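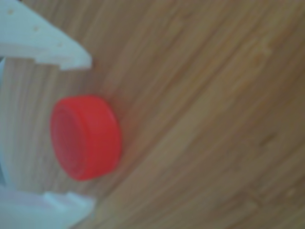
Chapter 9
Showing Instead of Telling

Pick up a bottle cap. Now write down how you did it, in enough detail that a stranger with no wrists could follow along.

Most students get as far as "close fingers on cap" and feel pretty good about it. Then someone asks how far apart the fingers were on the way in, or what the hand did when the cap started to roll, and the page fills up with footnotes. A cap lying on its side is a small wheel. Touch it off center and it leaves. You have known this since you were two, and you have never once had to say it.

The previous chapters assumed that somebody could say it. We wrote down poses, joined them with trajectories, checked for collisions, and ran the result. For a part that arrives in the same fixture every time, this is still the right way to work, and you should be suspicious of anyone who sells you something fancier. The trouble starts when the part arrives wherever it likes.

In this chapter we hand the job to a person who can already do it. The person performs the task through the robot, the robot records what its joints and cameras saw, and a policy is later fitted to the recordings. The general name is learning from demonstration. The name used in the lab at Mekville, where the exercises for this chapter were first tried out, was "babysitting."

9.1 Two ways to hold the reins

There are two common ways to give a demonstration, and they differ mainly in what gets tired.

In kinesthetic teaching, you take hold of the arm and push it through the motion yourself. The motors are set to go limp, or nearly so, with enough torque left over to hold up the arm's own weight. You feel contact directly through the structure, and you need no extra hardware. You also stand in front of the camera. A policy trained on such recordings may come to believe that a human elbow is an essential part of picking things up, and it will be puzzled on the day the elbow doesn't show up.

In teleoperation, you move something else and the robot follows. The something else may be a joystick, a tracked hand controller, or a second arm built to the same proportions as the first. We call the arm you hold the leader and the arm that does the work the follower. Your elbow stays out of the picture. What you lose is touch. Unless the leader is fitted with force feedback, you can squeeze a part with everything the gripper has and feel nothing but the smooth travel of the handle.

New operators make up for this by staring. They also slow down, stop just short of the object, think about it, and go in. All of this is recorded. When the trained policy later hovers over a part as if it had forgotten why it came, look at the demonstrations before you blame the network.

9.2 A modest failure

Ozan Duman, then a first-year student on the Plivumis project, recorded 77 demonstrations of a single task: grasp a cap and drop it in a cup. He did them all on a Friday, and he was good at it. The first ones were careful and a little clumsy. The last ones were quick and nearly identical, as he had started setting the cap down in the same convenient spot.

The policy learned that spot beautifully. Move the cap a hand's width to the right and the gripper went to the old place, closed on air, carried the air to the cup, and let it go with great delicacy.

Nothing in the code was wrong. The recordings covered a small patch of table, and the policy had no opinion about the rest. They also contained no mistakes, so it had never seen what a person does after missing. Section 9.4 returns to this point, with a second set of recordings in which Duman was told to miss on purpose, an instruction he found surprisingly hard to follow.

9.3 What goes into a recording

Before collecting anything, decide what one time step contains. At a minimum, you will want the follower's joint positions, the gripper opening, one or more camera images, and the command sent by the operator. Store the command separately from the measured position. The two look alike in free space and part ways at the moment of contact, when the fingers stop and the command keeps closing.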